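Sotow Histix gripper, reviewed 26 Aug 2018

We've had the Histix on our small arm since May, and I've grown rather fond of it, which I didn't expect to say about two flat black fingers! It picks up printed parts all day, even the awkward forked ones.
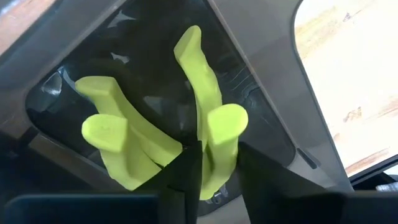 What it changed most is the afternoons. Sorting used to take two of us, and my wrists knew all about it. Now one person minds the arm and the other gets to do the finishing (the part we both like). I do miss the chatting a bit. Last month it went through 1469 parts and dropped 41, mostly tiny ones.

Setup was fiddly and the manual is thin. Four stars from me, and I'd buy it again.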